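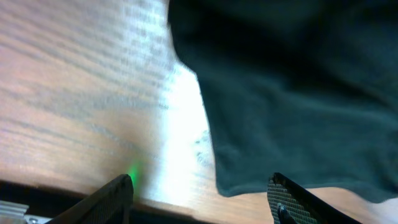 4.3 Checking the Kadus fold score before you trust it

The score shipped with Kadus comes from 510 training episodes and one table. Treat it as a claim to be tested on your own bench.

1. Load the policy and set the episode limit to 700 steps.

2. Lay one cloth item flat on the table, within reach of both arms. Start with something it has been trained on.

3. Run 9 trials. Do not restart a trial that looks bad - a bad start is a result too.

4. Swap in an item of another color and fabric, and run 9 more.
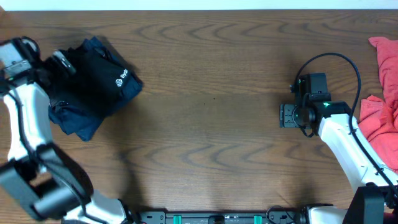

Figure 4-2. Two-arm setup with a navy item under the left gripper.

5. Have a second person score the recordings without seeing the policy name. Seema Semwal's score sheet is in the Elora folder.

Note: The built-in success flag is generous. It looks at outline area only, so a wadded cloth can pass as a folded one. Report the hand score next to it.

Note: Glare on the tabletop may affect the wrist view. Levside says the policy ignores it. We have not seen the test behind that statement.

Caution: Keep hands off the table while either arm is powered. Pausing the policy does not cut motor power.

If the two sets differ by more than 2 successes, go to 4.4 before quoting any number.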